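Brown paper on the table

I cover tables with brown kraft paper whenever fruit is involved, and I have done it long enough that I buy the paper by the roll. The last roll came from Orkmont and was supposed to get me through the year. It got me to September.

The reason is strawberries. They look tidy in the store and then they get on everything. A tablecloth with strawberry on it goes into cold water right away or it keeps the mark for good. I have two cloths that prove it. Paper gets folded up and thrown out at the end, and the table under it is the same as it was in the morning.

Getting the paper to lie flat is most of the work. It comes off the roll with a curl, and the curl always wants to come back at the ends. I used to weigh down the corners with jam jars. Now I cut the piece the night before, roll it up the opposite way, put a rubber band on it and leave it. By morning it has mostly given up.

Then the tape. I use blue masking tape in strips across the paper and then more strips the other way, so the whole surface ends up as squares. I started doing it to hold the sheet down and kept doing it for the squares. They don't have to be perfect. I do the two outside strips first, then one down the middle, then fill in between by eye. If one row comes out a little fatter than the others I leave it alone. Pulling tape off brown paper takes the top layer of the paper with it, and then you have a fuzzy patch that soaks up juice.

The squares are handy for sorting. Fruit goes down with a gap around it and I can look at each berry without turning over a heap. Soft ones go to one side for sauce. Good ones go in the basket with the leaves still on. I don't hull anything until I'm ready to use it, and I don't wash it either. A washed strawberry sitting in a basket overnight is a sad thing by breakfast.

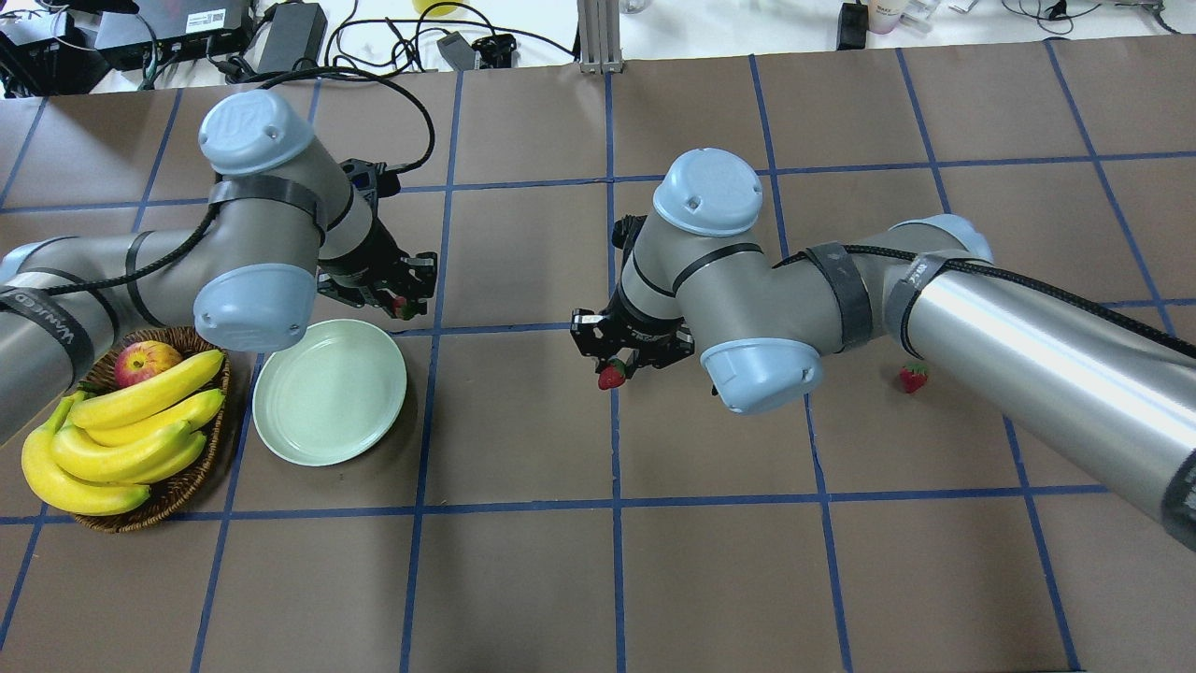

Does the basket need a liner?
Only if the fruit is very ripe. For firm strawberries I put them straight onto the wicker and the air gets in from underneath. For ripe ones I fold a paper towel in half, lay it in the bottom and change it when it gets damp.

I am fond of wicker for this. Mine has been through a lot of summers and I have had to trim a few ends that were catching on sleeves. A bowl is easier to clean, but the berries at the bottom of a bowl sit in whatever the ones above have leaked. An oval basket also takes a single layer better than a round one of the same depth, or at least it seems to me that it does. To clean it I brush it out dry, wipe it with a cloth that has been wrung out hard, and stand it on its edge by an open window. I have never soaked it. A friend soaked hers and it went out of shape.

The picking up matters more than people expect. I take a strawberry by the shoulders, just under the leaves, and set it down. Squeezing at the tip leaves a dent, and a dent is brown in a couple of hours. Tongs are fine if you are gentle with them. I have a pair with flat ends that I like for very ripe fruit, and a pair with teeth that I keep for toast.

For numbers, since I write these down: last time I sorted 191 berries, which took over 2 hours with a break for coffee. I lost 5 to mold. The sauce pile was bigger than I wanted, and it went into the freezer in flat bags that stack.

I tried a different tape this summer, a Nurnier one that was on sale. It stuck to the paper very well and to the table even better, and I spent part of an evening rubbing off the residue with cooking oil. Back to the old kind. If you are buying, get the low-tack sort and keep it somewhere cool — a roll that has been sitting in a hot garage gets gummy along the sides.

When I'm finished I peel the tape from the edges of the table only and leave the rest stuck to the sheet. The whole thing folds in toward the middle with the leaves and bits inside. The paper would compost if it weren't for the tape, so I cut out a clean square or two for the bin when I have the patience.

Next up is plums, and I will need another roll before then.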